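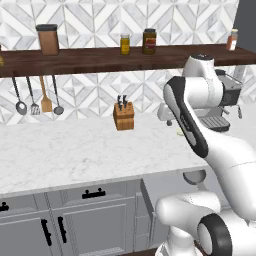
From: Mulugeta Derese
To: cell-upkeep list
Subject: Re: kitchen cell, collision margin

On Monday Grażyna Pawlak wrote:

> Igor and I reset the arm's base position in the simulated kitchen and
> ran the shelf task again. 146 runs out of 192 finished without a stop.
> Before the reset it was 125. I think we can call the base offset fixed
> and copy the same numbers over to the Derkidville cell.

I'd hold off on that. Going from 125 to 146 is nice to have, but you changed the base position and the collision margin in the same commit, so I can't see how you know which one did it. My money is on the margin. The upper joint rides just under the shelf, and if you shrink the padding there you'll get fewer stops whether the base is right or wrong.

The coffee machine worries me more. The arm passes in front of it, and a smaller margin in a rendered kitchen costs us nothing. In Derkidville it costs a coffee machine.

Could one of you please:

put the margin back to the old value and leave the base where it is
run the same 192 starts with the same seeds
post the stop log, with the joint named for each stop

Also, has anyone checked the shelf height in the model against a tape measure? Chun-yin took it off the fitter's drawing, and I've yet to meet a shelf that went up where the drawing said – ours at Jasińska was 2 cm low.

Until then please don't touch the Derkidville config. Teresa has it locked anyway.

Mulugeta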